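Norko Opens Orders for Darko Two-Arm Tabletop Work Cell

JOSTPORT, 1 September 2021 – Norko today opened orders for Darko, a tabletop work cell for laboratories and training centers that study the handling of household items.
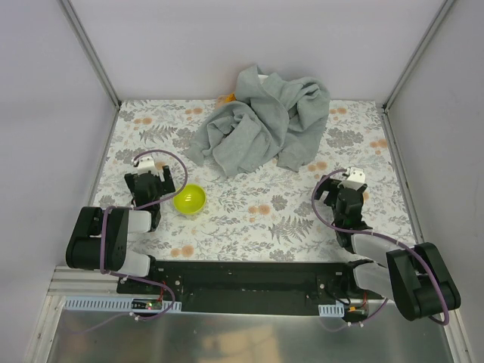
Who is Darko meant for?

Darko is meant for teaching labs and small research teams that want a complete two-arm station without designing one themselves. A buyer needs a sturdy bench, a wall outlet and a computer that meets the published requirements.

The cell pairs two arms, each with a parallel-jaw gripper, on a shared mounting plate at the front of an enclosed work surface. Bowls, soft fabrics and small objects can be set out between the arms, and the table covering can be changed to suit the exercise. Control boards and cable strips sit along the front, within reach of the operator.

"Our customers asked for a station they could set up in a morning and repair on their own," said Birdie Mercado, product director at Norko. "Cloth is hard to handle, and teams lose a great deal of time when the equipment changes from one bench to the next."

Norko placed the first cells with the Varnine training center in February. Trainees there have since logged 2454 practice sessions, 624 of them with fabric items.

"We run it every working day, and replacing a gripper is now part of the introductory course," said Myrtle Delacroix, who heads the technical program at Varnine.

The first production run is limited to 800 units. Each order includes both arms, the mounting hardware, the enclosure panels and a printed assembly guide – spare grippers are sold separately. Orders are accepted through the Norko sales office in Jostport, and units will ship in the order in which payment is received.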